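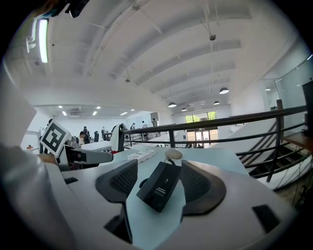
Power bank stuck on one light, worth keeping?

Got a Stokar power bank second hand, paid 200 for it. Charges my phone to 217 mins of talk then dies. Left it pluged in overnight, still one light. Cable or battery?

Posted March 13, 2019

Fliltier
Try another cable first. Short one, straight into a wall charger, not the laptop. Mine did the same, new cable, fine by morning. If the case is bulging at all stop using it and take it to a battery drop-off, don't chuck it in the rubbish bin.

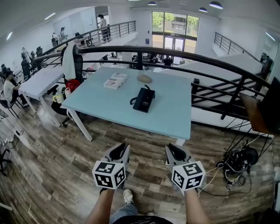
Black unit and its cable, middle of the table

Nwachukwu
Probably just old. They lose capacity after 400 charges or so the manual reckons. Wouldnt bother.

Wumeo
Same colour light as mine? Mine's orange. Never did fix it sorry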